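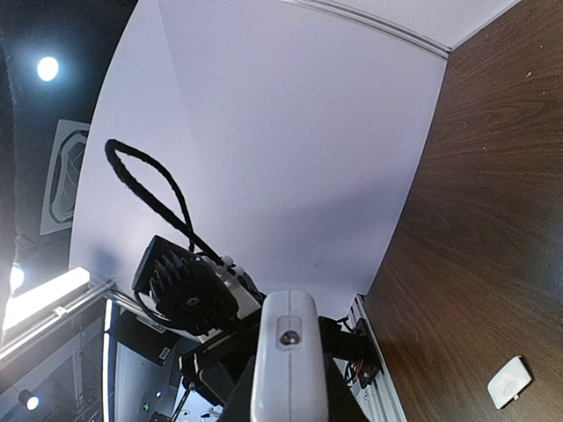
Mhairi Carnegie asked in September whether a door that sticks at the top corner should be planed first or rehung first. Rehang it first, or at least check the hinges first. Planing removes material that cannot be put back, and in most cases the sticking comes from the hinge side.

Guides > Interior Doors > Adjusting a Sagging Door

The procedure below applies to side-hung interior doors on two or three butt hinges. It does not cover sliding doors, fire-rated doors or doors with concealed closers.

Tools

Screwdriver (hand, not powered, for the final turns)
Two thin wedges
Pencil and a strip of stiff card
Sharp chisel, same width as the hinge leaf or narrower
Three-inch wood screws, matching head size
Wood glue and hardwood dowel for worn holes

1. Read the gap

Close the door until it just touches the jamb. Slide the card along the top, then down the latch side. Mark with pencil every point where the card stops. An even gap is 2 mm. If the card binds at the top of the latch side and the gap is wide at the top of the hinge side, the door is sagging and the top hinge is the place to start. If it binds along the full height of the latch side, the hinges are set too shallow or the door has swollen. If it binds only on the hinge side, go to step 4.

2. Tighten the top hinge

Open the door halfway and push a wedge under the latch end until the weight is off the hinge. Tighten each screw by hand. A screw that keeps turning has lost its hold. Remove it, drill out the hole, glue in a short length of dowel and let it set overnight before drilling a pilot hole. Matchsticks will hold for a while but crush under a heavy door.

3. Pull the jamb in

If the screws are tight and the door still sags, take out the center screw of the top hinge on the jamb side and replace it with a three-inch screw. This passes through the jamb and into the stud. Turn it a quarter turn at a time and check the gap after each one. It is easy to go too far and bow the jamb, particularly where the installer left out the shims.

4. Shim or deepen the hinge

A hinge set too deep pushes the door toward binding on the hinge side. Cut a shim from thin card to the shape of the leaf and fit it behind. One layer is usually enough. A hinge set too shallow needs the opposite treatment - score around the leaf, take a thin paring with the chisel and refit. Work on the jamb side before the door side.

5. Plane only what is left

Check again after the door has hung for a full day. If it still touches, transfer the pencil marks to the edge, take the door down and plane to the line. Work from the corners toward the middle on the top edge so the end grain of the stiles does not split. Seal the bare edge the same day. An unsealed edge takes up moisture and the door will stick again in the next humid spell.

Veneered doors

Do not plane across a veneer face. Keep to the edge and stop if a different core material shows. Many hollow doors have only a narrow solid strip at the edge, so look up the trimming limit for the model before starting. Dilani Hettiarachchi wrote in to add that a strip of masking tape along the face keeps the veneer from lifting under the plane, and this has worked well on oak and sapele.

Latch alignment

Raising a door changes where the latch meets the strike plate. Rub pencil on the latch, close the door and see where the mark lands. Small errors can be filed out of the plate. Anything larger means moving it and plugging the old screw holes.

14 comments | 37 shares

Related guides
Fitting a Mortise Latch
Replacing Door Casing Without Damaging Drywall
Choosing Hinge Sizes by Door Weight
Sealing End Grain
Quieting a Door That Rattles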